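# Session 8: Soldering, or how to make a joint you won't be ashamed of

Handout for the evening course in Voststead. Bring safety glasses. Mechthild Fuchs has spares, but they are the ones nobody else wanted.

## Before you switch on

- Sleeves rolled, hair tied back, window open. The smoke is burnt flux and it will find your face wherever you sit.
- Wet the sponge, then squeeze it out. A dripping sponge cools the tip and you'll spend the evening blaming the iron.
- Iron in its stand whenever it isn't in your hand. If it falls, let it fall.

## The joint itself

1. Heat the pad and the component leg together. One second, perhaps two.
2. Feed the solder into the joint from the other side. Don't melt a blob on the iron and carry it over like soup.
3. Take the solder away, then the iron.
4. Keep still until the metal has set. Breathing is allowed.

A good joint looks like a small volcano, with sloping sides and the leg poking out of the top. A ball sitting on the pad is a bad joint, however proud you are of it. Leaded solder should come out shiny. Lead-free tends to look duller, so go by the shape.

## What goes wrong

**Cold joint.** Lumpy or grainy, and works until you close the case. Reheat it with a touch of flux.

**Bridge.** Two pads joined that shouldn't be. Lay braid over it, press the iron on top, lift both off together. If you leave the braid behind it will solder itself to the board, and you will then own a board with a handle.

**Lifted pad.** Too much heat for too long. Gion Schwaiger can show you the repair with a bit of wire. He has had practice, mostly on his own boards.

## Tonight's board

We are building the Pyo, a two-transistor flasher. Fit the parts in order of height: resistors first, then the transistors, then the capacitors and LEDs. Check which way round the electrolytics go. The stripe marks the negative side, and they do not forgive. 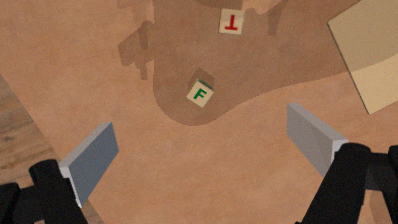
Trim the legs after soldering, and hold the loose end as you cut. Otherwise it goes across the room at eye level, usually towards Ambros Fankhauser.

Before you connect the battery, measure between the supply pads with the meter on its continuity range. A steady beep means a short – go back and look for a bridge.

## For next time

Finish the board and read pages 45 to 52 of the course notes. Practice kits are in drawer 557; drawer 662 is Andri Prantl's and is labelled as such, three times.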